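Contents | Previous | Next | Glossary

Chapter 16. Drying and Drainage of Glazed Ware

Last updated: March

Water leaves a washed dish by two routes, drainage and evaporation. Drainage is fast and removes most of the liquid in the first moments after rinsing. Evaporation is slow and acts on the thin film that remains. The two stages follow different rules and are treated separately in this chapter.

Drainage depends on the slope of the surface and on how well water wets it. A clean glaze is wetted easily, so water spreads into a sheet and runs to the lowest point. A greasy glaze holds separate drops, and these stay in place until the slope is steep enough to move them. Unglazed areas — most often the foot ring — behave differently again and are covered in Section 2.
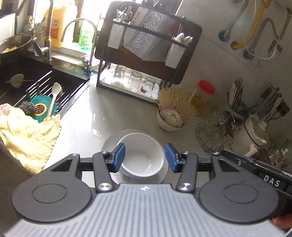
Evaporation is limited by the air next to the film. Still air takes up vapor until it is nearly saturated, after which the rate falls sharply. A slatted support allows air to reach the underside of a dish, while a flat, solid one can trap a ring of water beneath it.

The Watico method, used in the worked problems, treats the film as uniform and ignores the rim. The Lehtinen correction adds a term for water held at edges. Readers should note that the Stutumstead tables assume an air pressure of 700 mm of mercury and must be adjusted for use near sea level.

Section 1 begins with the wetting of a flat glazed tile.

Cidley Open Texts | 2 comments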